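Bought a parcel of rough garnets, how do I tell which ones are worth cutting?

Posted by Cristóbal Herrera
16th June

Hi all. New to rough, been buying finished stones for a while and got the itch. Picked up a mixed parcel of garnet from a seller who trades as Florkitz, 500 grams, paid 785 for it with shipping. Listing said "facet and cab grade mixed, Orellana material, unsorted". Well its unsorted allright.

Most of it looks nearly black until I hold it up to a lamp. Some go a nice raspberry red, some brownish, some stay black whatever I do. A few have a skin on them like frosted glass and I can't see inside at all. Biggest piece is 47 carats on my little scale and thats the one I'm scared of ruining.

What I have: 10x loupe, cheap flashlight, the scale, tweezers. No refractometer. No saw yet, a friend has offered time on his.

So — how do I sort this lot without wrecking anything? And is dark garnet ever worth faceting or is it all cabs? Seller won't take returns after the bag is opened, and I opened it. Thanks in advance

Florine
Member, mostly garnet and spinel

Don't cut the big one first. Please.

Sorting. Wash everything, warm water and dish soap, old toothbrush. Half the "black" ones are just dirty. Then get a glass dish and cover them with water, plain water is ok, baby oil is better. The frosted skin mostly disapears once its under liquid and you can look straight in. Flashlight from behind or from the side, turn the stone slowly, look for cracks that flash like a mirror. Those are the ones that open up on the lap.

I make piles. Clean and bright. Clean but dark. Cracked with a clean end. Everything else. The last pile goes in the tumbler or to somebody's kids.

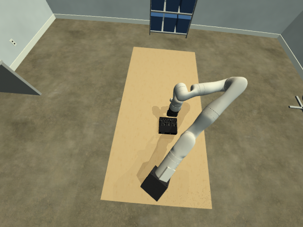 The dark pile is where people go wrong. Color gets deeper with size, so a stone that is lovely at 4 mm can be a black button once its cut at 10. Look at it through the thickness you'd end up with, not through the thin edge! Thin edge lies to you every time. If it only glows at the edge, cut it small or cut it shallow. Or do a cab with a hollowed back, old trick for dark almandine, lets the light through and it looks great in a closed ring.

Brownish ones, check under daylight too. Some lamps make them look worse than they are, some lamps make everything look like ruby.

Your 47 carat piece. Look for the flaws under oil, mark them with a fine marker when its dry, then decide if it wants to be one stone or three. Expect to lose well over half the weight whatever you do, thats normal. Practice on the ugly ones until your meets are meeting.

Price — can't say without seeing it. If you get a handful of clean ones you did fine.

Ustitz

you paid too much. dark garnet is everywhere. "unsorted" usually means somebody already sorted it and you got what was left, seen it many times

also put a magnet to them. strong neodymium one, the little ones. almandine will drag a bit, wont tell you quality but at least tells you its probably not glass

Hiba Haddad
Moderator

Moved this from General to Rough & Cutting.

Agree with Florine on nearly all of it. One thing on the oil, wash it off properly before you dop anything. Wax will not hold on an oily stone and you'll be on the floor looking for it. Rubbing alcohol, let it dry, then dop.

On the magnet, fine as a quick check but float the stone or hang it on a thread if you want to see a weak pull. Sitting on a table the friction hides it. And there are other red stones and some glass that respond a little so dont lean on it too hard.

Ask the seller what locality he really means by Orellana. Could be a mine, could be a dealer's name, could be where he parked the truck. Get it in writing if you plan on selling the finished stones with a locality on the card. We had a long thread on that last October, use the search.

If you post pics, put the stones in water on a white plate with light from behind. Dry rough on a dark cloth tells us nothing.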